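Keeping a Shared Living Room in Order: A Small Study of Sofas, Cushions and Side Tables

Project report, Home and Interior Studies, second year
Group: Felicja Bednarek, Euan Menzies, Hina Farooqui
Supervisor: Fotini Chatzigeorgiou
April 2025

1. Background

Our project looks at what happens to the seating area in a shared living room over an ordinary stretch of use. Most advice on tidying is written for kitchens and wardrobes. The living room gets a paragraph or two, usually about remote controls. We wanted to find out which items move, where they end up, and whether a simple routine makes a difference to how the room looks at the end of the day.

The work was done in the lounge of Yule House, a student residence with one large sitting room on each floor. Hussam Chidiac, who manages the building, let us use the second-floor lounge and asked the residents for their agreement before we started.

2. Method

We kept a log for 22 days in February. Each evening one of us went into the lounge, wrote down every loose item that was not in its starting place, and put it back. Starting places were agreed on the first evening and drawn on a floor plan. Throw pillows belonged on the seat, against the backrest. Blankets went folded over one arm. Side tables were supposed to be clear.

For the first part of the log the residents were told nothing about the starting places. After that we pinned the floor plan inside the door and asked people to put things back when they left. We did not change the furniture in between. Euan wanted to add a basket for the pillows at this point, but we decided it would be hard to tell whether the basket or the plan had made the difference, so the basket was left out.

We also sent a short questionnaire to the residents and got seven replies. That is a small number and we have treated the answers as comments only.

3. Results

The log has 214 entries in total. Throw pillows were the largest group, followed by cups and glasses, then blankets, then paper of all kinds. Shoes were a smaller group than we expected.

Pillows mostly left the seat in one of two ways. Either they were taken off to make room for someone lying down, or they slid forward when a person got up. In the first case they were usually put on the floor at the end of the sofa. In the second they finished at the front, down by the base, and stayed there until the evening round.
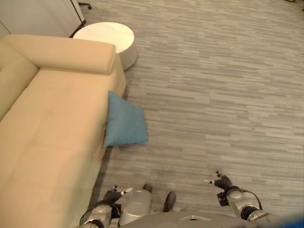 Does the cover fabric make any difference to how often a pillow slides off?
We think it does, though we only compared two covers. Pillows with a smooth cotton cover were logged off the seat more often than the ones with a ribbed cover.

The side tables gave a different pattern. A table that could be reached from the seat without leaning collected cups all day. One that stood behind the end of a sofa collected very little, and several residents wrote that they forgot it was there. Hina suggests that a table in that position works better for a lamp or a plant – something that is put down once and left.

After the floor plan went up, the number of pillow entries dropped for a few days and then climbed again. Blankets improved and stayed better. One reply said that folding a blanket over an arm "is just where you would put it anyway," and we think this explains most of the result.

4. Light upholstery

Three of the replies mentioned the color of the seating. Pale covers show creases, crumbs and pen marks, and people said they were more careful on them. Two people said they avoided eating there. We did not measure this, and the log does not separate the sofas by color, so we can't say if the care was real or only intended.

Creases were brought up as well. Smoothing the seat by hand takes less than a minute, and we added it to the evening round after the first week. It made the room look tidier than the rest of the round did, at least to the three of us.

5. Problems with the work

The log depended on who did the round. Felicja recorded a pillow as moved if it had been turned over, and the others did not. We agreed on a rule partway through, but the early entries were left as they were. On two evenings people were asleep in the lounge and the round was cut short.

6. What we would change

A second log should use fixed times, and the basket should be tried separately. We would also like to test a heavier pillow filling. Felicja has kept the floor plan and the log sheets, and both can be borrowed from her by next year's group.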